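Section 6. Placing the toaster and microwave

1. Set the Wasteta toaster on a flat, level part of the counter. Leave 3 inches clear on each side.

2. Raise any blinds behind the toaster before use -- slats can scorch.

CAUTION: Keep cloths and plastic lids away from the slots.
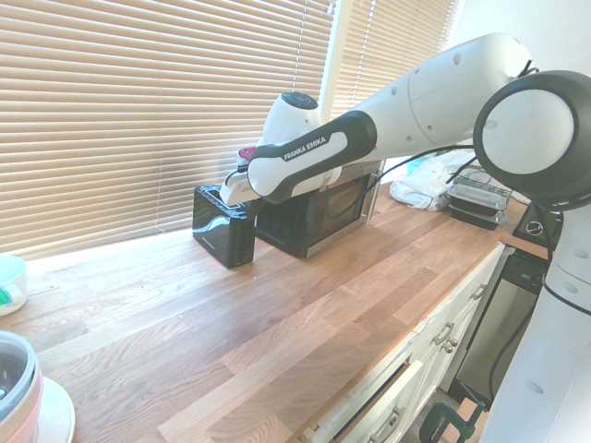
3. Route each power cord along the back of the counter, away from the sink.

4. Plug the microwave into its own outlet. Do not use an extension cord.

Note: Empty the crumb tray after every 500 slices, or sooner if you smell burning.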